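Kevport Surplus Bread Diversion, Second Interim Report
Reporting period ending July
Submitted to the Eide Fund

1. Summary

Collection is running at all planned retail stops in Kevport. The sorting room at Trirnari Street is in use, and the dryer has passed its electrical inspection. Milling is behind schedule. Spending is within the approved budget, with one transfer between lines requested in section 5.

2. Collection

The project collected 4000 kg of unsold bread during the period, against 1112 kg in the previous one. Most of the increase comes from the Saturday evening route, which was added after two bakeries changed their closing times. Loads are weighed on arrival and logged by stop. Sliced and wrapped loaves still take the most labor, as the bags and clips have to come off by hand.

3. Sorting and drying

Incoming bread is sorted into three streams: plain, enriched, and rejected. Anything with visible mold, meat, or a heavy filling is rejected and goes to the municipal compost contractor. Plain and enriched bread is broken into pieces before drying. Whole loaves were tried in the first period and dried unevenly — the crust hardened while the center held moisture. 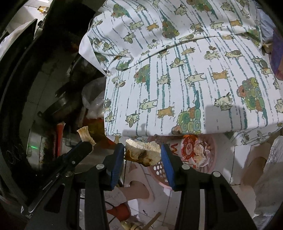
Drying temperature is set at 170 °F for both streams. Enriched bread needs a longer cycle and leaves more residue on the trays, so it is now run last in the day, before cleaning. Moisture is checked on a sample from each tray, and the readings are kept with the batch sheet.

4. Milling

The Kirix mill was delivered six weeks late and without the fine screen. Coarse crumb can be produced now. Fine crumb, which two of the three trial buyers have asked for, cannot. The supplier has confirmed a replacement screen at no charge but has not given a ship date. Dried stock is being held in sealed drums, and storage is at 75 percent of capacity.

5. Budget

Fuel is over its line and packaging is under. We request approval to move the unspent packaging balance to fuel. The total award is unchanged.

6. Next period

— Install the fine screen and run trial batches
— Send samples to all three buyers
— Complete the allergen labeling review
— Rent overflow storage if the screen has not arrived by the time the drums are full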